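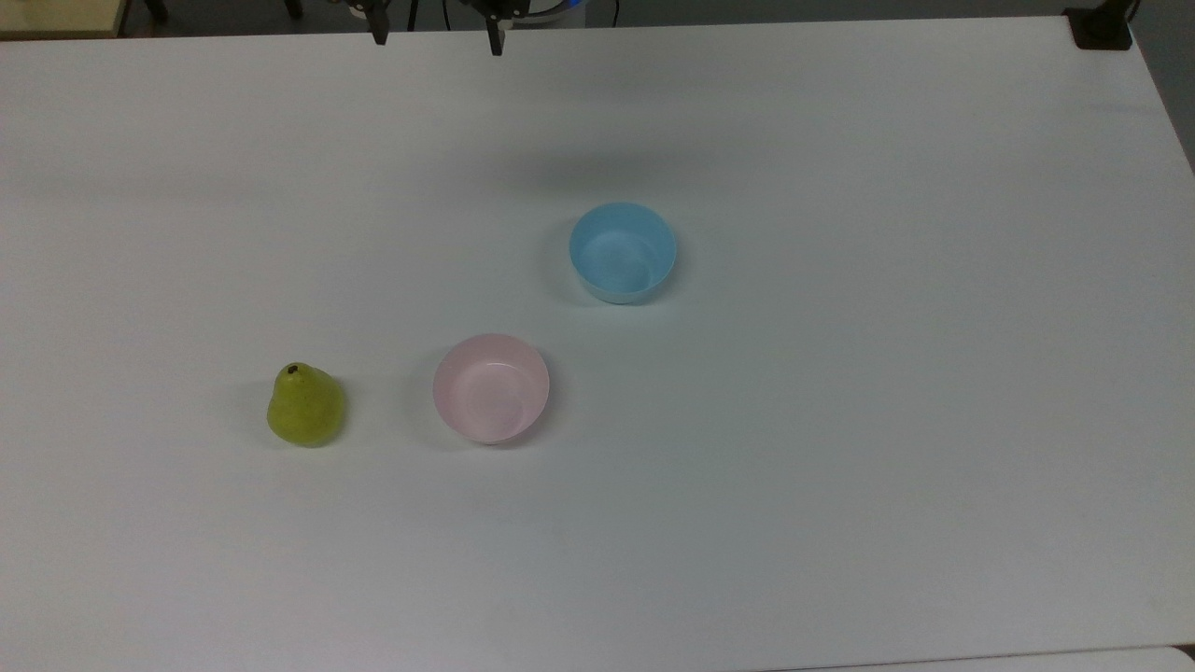 Wednesday, June – glaze tests, second firing

Kiln opened at 9 this morning. Top shelf was at 61 so I left the lid propped for another half hour before unloading. Programme log shows it held at peak for the full soak this time, no error code.

Tiles 1 to 5 are the Tillonix base with increasing tin. Tile 1 is glassy and thin over the edges, body showing through. Tiles 2 and 3 are fine. Tile 4 has pinholes down the left side, which I think is the bisque and not the glaze, as the same batch of clay did it last month. Tile 5 crawled badly near the foot. I had put it on too thick – dipped twice, and the second dip went on before the first was dry.

Waqas Bajwa thinks we should drop tin altogether and go back to zircon. I would like one more round first. If we do change, the Sostport sack in the store has been open since winter and wants sieving before anyone weighs from it.

Slip casting

Poured the small bowl mould at 10.40, drained at 11.05. Wall came out thinner than I wanted at the rim. The Foltance slip has been sitting and was slow through the mesh, so it needs a drop more deflocculant, added a little at a time. Specific gravity not taken, the cylinder is missing again. If you have it, put it back on the shelf by the sink.

The mould is still damp on the outside and I have stood it on battens by the radiator. Please don't pour it again until Friday.

Stock and costs

Yousafzai invoice came to 2,911 against the 2,000 we had set aside. The difference is mostly kiln shelves and the new thermocouple. I have asked whether the carriage was charged twice, no answer yet.

To do
Re-fire tile 4 with a slower climb to 600
Mix tile 3 recipe again, bigger batch, label the bucket on the side and the lid
New cones, we are down to the last box
Kiln wash on the two oldest shelves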